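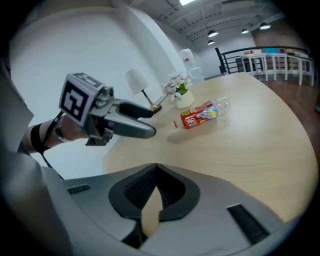 Figure 3. View from one gripper camera in the bottle task. The bottle lies on its side and the second gripper, carrying its markers, is in view on the left.

3.2 Collecting the demonstrations

All demonstrations were recorded by people holding a pair of grippers, with no robot arm present. Each gripper carries its own camera with a very wide lens, so both the object and the other gripper can stay in view for much of an episode. The square markers give the position of one hand relative to the other. We use this estimate only when the markers can be read in both the current and the previous video image.

The Dromuda set contains 387 episodes of the bottle task. Before each one, the operator put the bottle on the table in a new position and chose the direction of the cap freely. Flowers and a lamp were left on the table as clutter, and we did not hide the room behind it. In early trials at our Hirkinham site we had used a plain backdrop, and the policy trained on that data did poorly once the backdrop was removed.
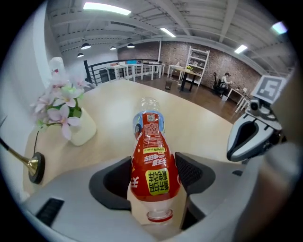 An episode starts when both grippers are open and ends when the bottle has been released and both hands have moved back. Operators were asked to work at a steady pace and to keep going after a slip, as long as the bottle stayed on the table. Episodes in which it fell to the floor were thrown out. So were those in which tracking was lost for more than 2 seconds.

After this check, 300 episodes remained. Senthil Iyer and Kumaresan Alva each reviewed the full set and marked the moment of first contact by hand. Where their marks differed by more than 200 milliseconds, they watched the episode again together and agreed on a value. These marks are not given to the policy during training. They are used in Section 5 to compare the timing of its grasps with that of the operators.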